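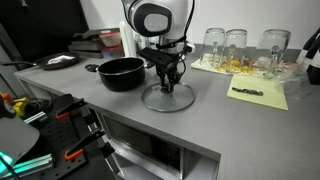
Slide 4: The all-white room

Open with the Ambaye house. Let people look at it for a bit before I talk.

Ask who would want to live there. Then ask who has kids or a dog. Hands usually go down.

My problem with white walls, white sofa, white rug: we keep being told it makes a room bigger. I measured mine before and after painting. Same room. It did feel brighter until January, when the light went gray and so did everything else.

Mention the paint card. Zunel sells 23 whites. I put 2 of them side by side in my hallway and asked Tharushi Siriwardena which was the warm one. She picked the cold one, and she paints houses for a living.

Slide 5: Gray is no safer

Gray got sold to us as the color you can't get wrong. Walk through any row of homes for sale and count how many look like the inside of a filing cabinet.

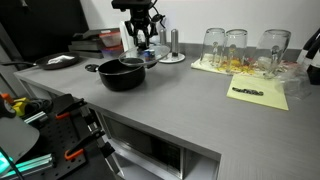
People pick it for the buyer they might have someday. That is a strange person to decorate for. Anwara Jayawardena told me she lived with gray walls for years for the sake of resale, then sold to a couple who painted the whole place green.

Don't get drawn into the resale figures here. I have yet to see any that separate paint from location. If someone asks, say that and move on.

Slide 6: What I'd do with the money

One gallon of a color you like, on one wall, behind something you look at every day. Cost me $65 with the roller and tape. Live with it a month.

Skip the Stellari swatch story if we're running behind. Questions after slide 7.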